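## 3. Bins, Marks and the Reading of Wear

### 3.1 The bins

The study concerns the open bin, by which we mean a rectangular container without lid, in which goods are put down and from which they are taken again, many times in one day. In the literature on storage, such bins are treated mostly as volumes. The interest is in how many liters they hold and how well they fill a shelf. How the inside surface changes during use has received less attention, although everyone who works with bins has an opinion on it. Our first interest came from a remark of Primo Colombo, then head of the returns hall in Flendolville, that he could tell from the inside of a bin what had been kept in it. We wanted to know how far this is possible and for which parts of the bin.

In total, 515 bins were inspected. They came from two sites. The Willarwood warehouse handles small household goods, and the Gastasis site handles kitchen equipment and packed dry food. Both sites had bins with upright walls and bins with sloping walls, but in different shares, and this must be kept in mind when the two sites are compared. We did not choose the bins by age. The delivery papers were complete only at Gastasis, and at Willarwood the bins had been moved between departments so often that an age could not be given with any confidence.

### 3.2 Zones

For the recording we divided the inside of each bin into four zones: the floor, the foot of the wall, the upper wall, and the corners. The foot of the wall is the lowest part, where the wall meets the floor. In bins with upright walls it is easy to define. In bins with sloping walls the border is less sharp, because the light falls differently on the slope and on the flat bottom, and two observers may put the line in two places. Figure 2 gives the sloping type, with a flat bottom and visible angled seams at the far corners. Dark scuffs and specks can be seen on the bright surface below the far panel. Marks of this sort are entered in our records as "low marks", whether they are on the wall foot or on the floor directly beside it, so that a disagreement over the border does not change the result.

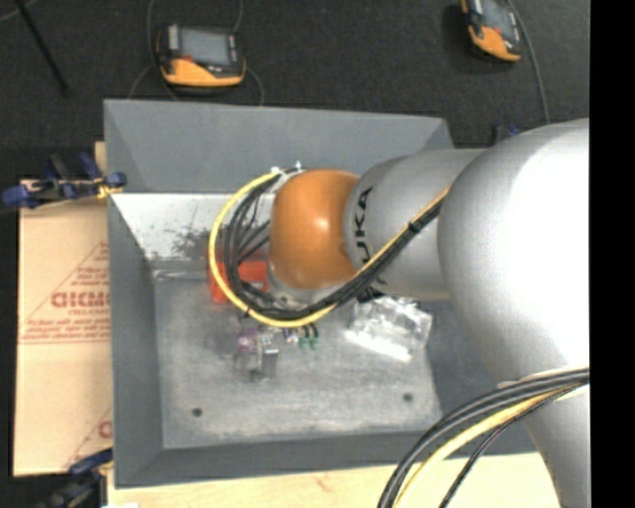 The corners were kept as a zone of their own. In an early version of the recording sheet, used in July, they belonged to the walls, and the result was that a single worn corner could make a whole wall appear worn. After the change the sheets became longer to fill in but also easier to compare. The bins recorded on the early sheet were inspected a second time, and only the second inspection is used in this paper.

### 3.3 Kinds of marks

We separate three kinds. A *speck* is a small mark without direction. A *scuff* is a wider mark where the surface looks rubbed or darkened, and in which a direction may or may not be visible. A *line* is narrow and has a clear direction. Deep cuts were found too rarely to form a group and are counted as lines.

The separation was made by eye and by touch. Before the inspection each bin was wiped once with a dry cloth, and everything that disappeared with the cloth was not counted. We considered a wet cloth with soap, as Jääskeläinen recommends for kitchen trays, but decided against it. Some of the darker scuffs become paler after washing without going away, and we would then have had to decide how pale a scuff may be before it stops to be one. The dry cloth leaves more dirt behind, and our counts are for this reason probably somewhat too high, above all for the specks.

Light was a larger difficulty than dirt. A pale inner surface under a strong lamp can appear almost white, and shallow lines are lost in it, while the same lines are plain when the bin is turned by a quarter. Each bin was therefore looked at from all four sides under the same lamp. A mark was accepted if it could be seen from at least one side.

### 3.4 Results for the whole group

We recorded 1,397 marks. The low marks were the largest group at both sites, and the upper wall had the fewest. This agrees with what the workers expected. Less expected was the difference between the two wall types. In bins with upright walls, the low marks were mostly specks and short lines, spread over all four sides. In bins with sloping walls they were more often scuffs, and they gathered on one side or on two sides next to each other.

Our explanation is the following. An item which is dropped beside an upright wall falls to the floor and leaves its mark there. An item which is dropped on a slope slides, and it slides over the same path as the item before it, as long as the bin is always filled from the same side. The slope in this way collects the marks of many small movements in one place. We cannot prove this with the present records, as we did not follow single bins during the filling, but it fits with the observation that the side of the scuffs was the same for most bins from one packing table.

The corners gave an unclear result. At Gastasis they were marked more heavily than the upper wall, at Willarwood hardly more. The heavy pans at Gastasis are put in by the handle and the edge of the pan tends to end in a corner, which may be enough to account for it.

### 3.5 Can the contents be read?

In a small test, eight workers were asked to say for a set of emptied bins whether they had held hard goods, soft goods or both. They were good with hard goods and poor with the mixed bins. When asked which part of the bin they had looked at, most of them pointed to the low zone and one to the rim, which our sheet does not include. This is a weakness of the sheet. Colombo also looked at the rim, and in his view the rim tells more about the shelf than about the goods.

A second limit is the length of use. The bins at Gastasis are taken out of service after 3,000 fillings, whatever their condition, so that very old surfaces are missing there. At Willarwood no such rule exists, and the most heavily marked bins in our records all come from that site. The comparison in Section 4 is restricted to bins below this limit where the number of fillings is known.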